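**Peer-Begleitung** bezeichnet in der psychiatrischen Versorgung die Unterstützung durch Personen mit eigener Krankheitserfahrung. Das Ovby-Modell nach Heriberto Lozano sieht 148 Ausbildungsstunden und 2 Praktika vor.

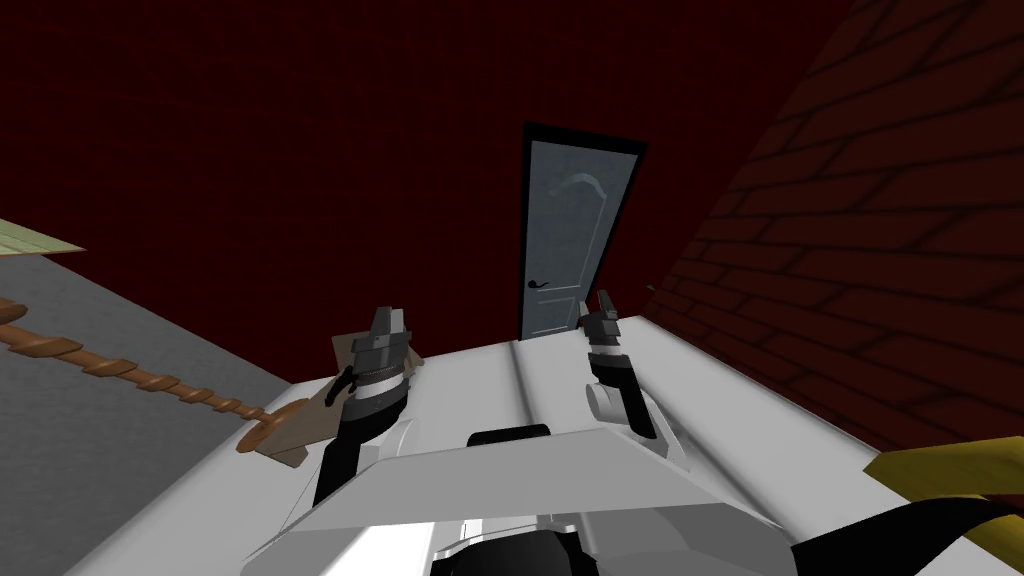
Die Gesprächsführung wird teils in Rollenspielen geübt. Für Szenen zum Rückzug gilt die geschlossene Tür in der dunkelroten Wand als Ausgangslage; die Lernenden formulieren eine Kontaktaufnahme ohne Drängen. Eine Übung dauert nahezu 50 Minuten.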